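Paper cups for the lemonade table??

Gotumham
June 2018
need cups for the lemonade table, thinking plain paper, cream not bright white. store has a box of 1000, way too many. anyone split one?

Celtside
Get reusable. Paper goes soft if folks sit and chat

Gotumham
for 2 hours? nobodys washing all that

Kaushik
paper's fine imo. double cup if your worried

Celtside
Double cupping = twice the trash — just saying

Stundau
I'd take half the box. Slice lemons the same morning, they dry out on the board otherwise

Gotumham
deal. going with the cream ones, lemons get cut last thing — will bring 4 pitchers too

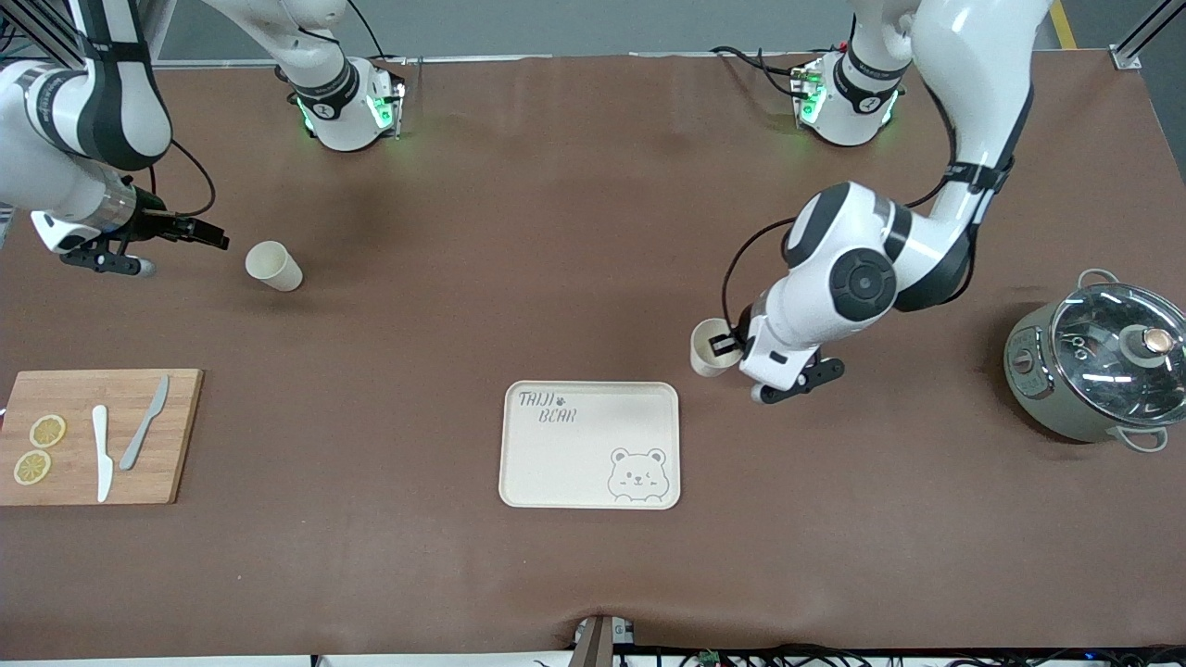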